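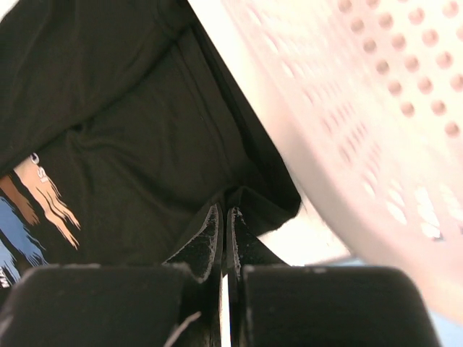
FOR IMMEDIATE RELEASE

Oct 1, 2025

Ernix Releases Jarnen 3, Control and Perception Software for Robots That Handle Clothing

New version plans grasps from wrist camera views, adds a fold-edge detector and opens its replay tool to all license holders

Ernix today announced the general release of Jarnen 3, the latest version of its software for robot arms that pick up, sort and fold garments. The release is available immediately to existing license holders and will be offered to new customers under the same terms as the previous version.

Jarnen is a set of programs that run between a camera and an arm controller. It takes in images from a camera mounted at the gripper, estimates where cloth can be held, and sends the arm a short motion plan that is revised as new images arrive. Earlier versions depended on a fixed overhead camera for the first grasp and used the wrist camera only for small corrections. Jarnen 3 can complete the full cycle from the wrist view alone.

The change required a new approach to dark fabric. A black knit shirt gives a camera very little to work with, and the boundary between an upper layer of cloth and the layer beneath it may appear only as a thin line of shadow. The new fold-edge detector looks for these lines directly. It also separates seams and printed graphics from true edges, a common cause of failed grasps in Jarnen 2, which often treated a row of stitching or the border of a print as the end of the garment.

"Our customers asked for fewer cameras and fewer surprises," said Manju Maurya, director of software at Ernix. "A workcell with an overhead camera has to be recalibrated every time someone moves the table. We wanted the arm to manage with what it can see from its own wrist, including when the garment is black, the table is white and the lighting is poor."

In internal testing completed in July, Ernix ran Jarnen 3 on 861 garments, including T-shirts, sweatshirts, towels and children's clothing. The share of first attempts in which the gripper closed on a single layer of cloth rose from 62 percent under the previous version to 81 percent. Results were lowest for thin, slippery fabrics, and the company advises customers who handle mainly such items to run their own trials before upgrading.

Jarnen 3 includes the following changes:

Fold-edge detection. Candidate edges are scored by how likely they are to be the boundary of a single layer. Scores can be viewed live and recorded with each attempt.

Exposure handling. The perception module now accepts images in which part of the work surface is overexposed. Bright areas are marked as unknown and are excluded from grasp planning until a better view is obtained.

Container awareness. Baskets and bins beside the garment are treated as obstacles during the approach. Perforated walls, which earlier versions sometimes read as patterned fabric, are handled by a separate classifier.

Faster replanning. The planner revises the path of the gripper every 35 milliseconds on the recommended hardware.

Estik for all users. Estik, the replay and labeling tool previously sold as an add-on, is now part of every license. It allows an operator to step through a recorded attempt, view the plan at each moment and correct a label. Corrected attempts can be exported for retraining. A starter set of 3,000 labeled attempts is supplied with the software.

Jarnen 3 was developed with Ó Súilleabháin, a textile sorting company that has used the software since its first version and provided mixed, unsorted garments for testing. Ó Súilleabháin will move its sorting lines to the new version in stages.

"Mixed clothing is difficult because each item lands differently," Maurya said. "Their staff sent us the recordings of the attempts that went wrong, and those recordings shaped most of this release."

Availability

Jarnen 3 may be downloaded from the Ernix customer portal. Configuration files from Jarnen 2 can be converted with the included migration script. Files from Jarnen 1 are not supported and must be rebuilt. Security fixes for Jarnen 2 will continue for one year. Customers who wish to keep an overhead camera in service may do so; the setting is off by default.

About Ernix

Ernix develops control, perception and planning software for robots that work with cloth and other soft materials. Its products are used in textile sorting, commercial laundry and research.

Media Contact

Ernix Communications Office
Requests for interviews and evaluation licenses may be submitted through the press page of the company website.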